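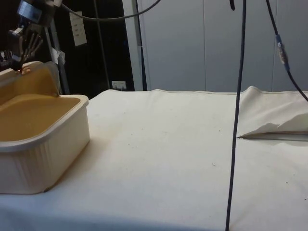 Since the last report in September we have finished the arm mount in the Fillau workshop and started the tests of picking from a container. The project money spent until now is 1273 euros, of which 598 went to the hand. The long fingers can be brought down to the rim of the cream tub, but the approach at a raised corner must still be made more reliable. The black cables hanging over the table are our next task, and we plan to lead them along the ceiling.

The control program from Wiris runs on the workshop computer. We made 54 trial movements with it and changed the speed limits after four of them.

For the next period we ask Korka to release the second part of the grant, so we can order spare finger joints.

Wieczorek workshop group
January 7, 2019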